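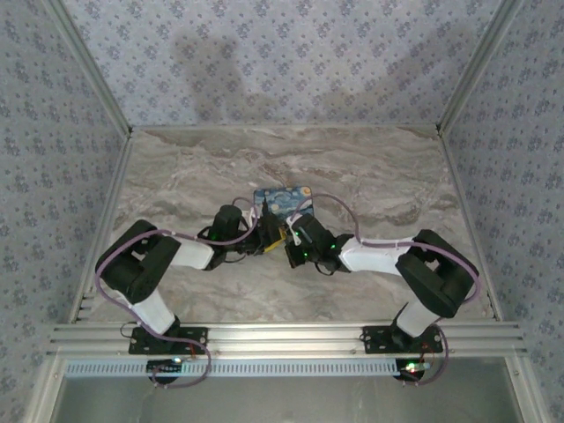

The otter had not come out for the members' evening. Napaporn Chuensuk stood by the glass at Stirkwood with a bucket of sprats and listened to the rain on the roof. Tickets had gone to 87 people, and most of them were now in the tea room.

"Give her till eight," said the head keeper. 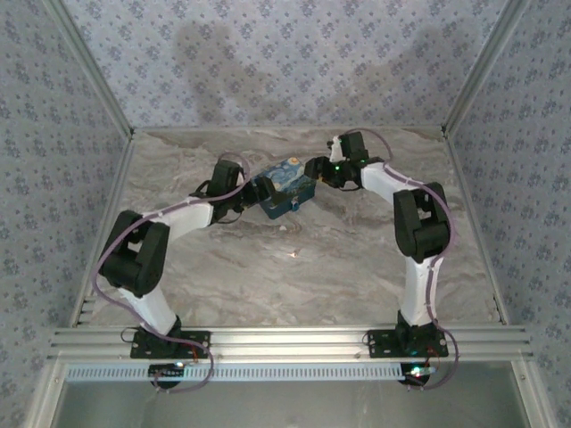

Grillach was the cub's name, picked by the members from a list of 2. His mother had carried him back into the holt at six and stayed there. Napaporn thought of the present they had for whoever had suggested it, a small blue box with a Starry Night sort of print on it, and wondered if she should hand it over early. Then the water moved. She put down the bucket and went to fetch them.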